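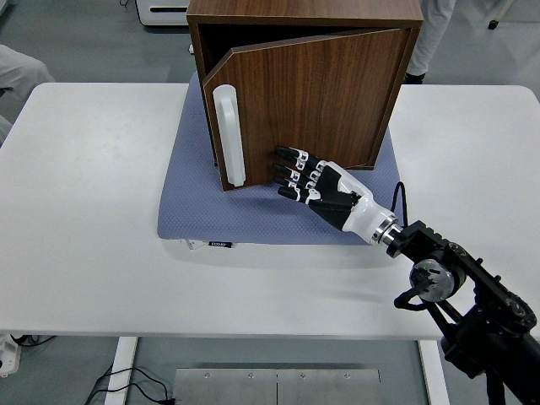 cupboard door open, white handle, very me at 6 am

ok so I've been chewing on something all week and you lot are getting it in bits. It's about wages, or more exactly when people get paid. Bear with me.

I did nine years in payroll at a mid-sized food distributor before I went out on my own. Everybody argues about how much people earn. Hardly anyone argues about how long the boss gets to hang on to it first.

Think about monthly pay. You work on the first of the month and you see the money for that day at the end of it. Your rent doesn't wait. Your rego doesn't wait. You've basically lent your employer a few weeks of labour at zero per cent, and if you're short in the middle you go and borrow it back from someone who charges you.

When I started at the Wiriya depot everyone was on weekly. Then head office moved the lot of us to monthly in October, to "harmonise" with the other sites. One memo, one page. There was a bridging advance you could ask for and it came out of your next three pays.

I processed those advances so I saw who asked. Warehouse, cleaning, the night drivers. Not one person from the office upstairs. The average ask was $1284, and I still remember it because I had to put it in a report and my manager said "gosh, is that all?"

Is that all! That was a bond top-up for some of them. That was tyres.

Now the bit that's got me cranky this week. There's an app going round called Dollano that lets you draw your own wages early for a flat fee. A mate's workplace has just signed up. Posters in the lunch room and everything, big smiling avocado colour.

And look, I get the appeal — I'd have used it at 22, no question. But it's your money. You've already done the shift. You're paying a fee to be handed something you are owed, so the company can keep its tidy monthly pay run.

The fee sounds like nothing until you think about who pays it over and over. Somebody on a good salary never touches the thing. Somebody on casual hours might hit it every week. So the cost of the slow pay cycle lands on the people with the least slack, and the savings go somewhere else.

"But weekly payroll costs more to run." A bit, yeah. I ran one. For 35 staff the extra work was a morning, and a chunk of that was me chasing timesheets I'd have had to chase anyway. The software does the tax. The bank file takes minutes.

The real reason is cash flow. Holding wages for longer is cheap finance for the business. I don't even think that's wicked, every business does it with suppliers too. I'd just like it said out loud at the enterprise agreement table, with a number next to it, the way we'd do with any other cost.

Small counter-example because I don't want to be all gloom. Bruvum, the joinery place near me, went from monthly to weekly a while back. I do their books now (they know I'm posting this, hello). Their overdraft went up a little for six weeks and then settled. Nobody's asked for an advance since.

Someone's already in my messages saying people should budget better. Mate, I've seen the budgets. Some of those night drivers could tell you to the dollar what was in their account on the 19th. It was the income side that had the hole in it.

Things I'd like: weekly or fortnightly as the default, monthly only if the worker picks it, and any early access fee paid by the employer. That last one would clear up the enthusiasm for these apps pretty smartly I reckon.

If you're being moved to a longer cycle, ask for the bridging amount as a one-off payment, not a loan. Get it in writing. I've seen it agreed to, usually by a boss who hadn't thought about it till someone asked.

Longer version is going up on the blog (still called Dustier, still haven't fixed the header) once I've dug out my old notes. Payroll people, tell me what cycle you're on and who chose it. Kettle's on, I'll be reading replies till lunch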